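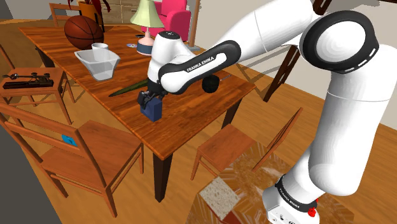
Subject: Re: Early pickup and the June half days

From: Wondholm Elementary Front Office
To: Wondholm Families list
Date: 29 June 2019

Hello,

Several families asked the same thing, so I am answering on the list.

> We have one child in first grade and one in third. The calendar that
> came home shows summer session dismissal at noon, but the sheet from
> the Gresitz after-care program says they start taking children at
> 12:30. Where do the kids wait? Also, does the Telum Road bus still
> run on those days, and do we need a new pickup form if we turned one
> in last fall?

Dismissal is at noon. The 12:30 on the Gresitz sheet is left over from last year. They will take children straight from class at noon, and a staff member will walk them over from the side entrance. A corrected sheet is going home in folders.

The Telum Road bus does run during summer session. It leaves at 12:10 and makes its usual stops, except for the one at Wuisan Court, where the street is closed for water main work. Children who use that stop will get off at the library instead. Please have an adult there to meet any child in second grade or below. The driver will bring the child back to school if no one is there.

Yes, we need a new pickup form. The ones from the fall expired with the school year. You can list up to 3 adults besides parents or guardians, and each one has to show a photo ID the first time. We have 44 forms back so far and are still missing quite a few. Blank copies are in the rack outside the office, or reply to me directly and I will send one as an attachment.

If you need to pick up early, call before 11:00. After that the office phone is hard to get to and messages may not be heard in time.

Lunch is not served on summer session days. Please send a snack and a water bottle with your child's name on it. The lost and found already has 6 bottles without names, and they will be donated when the session ends.

Please reply to the office address and not to the whole list if your question is about your own child.

Front Office
Wondholm Elementary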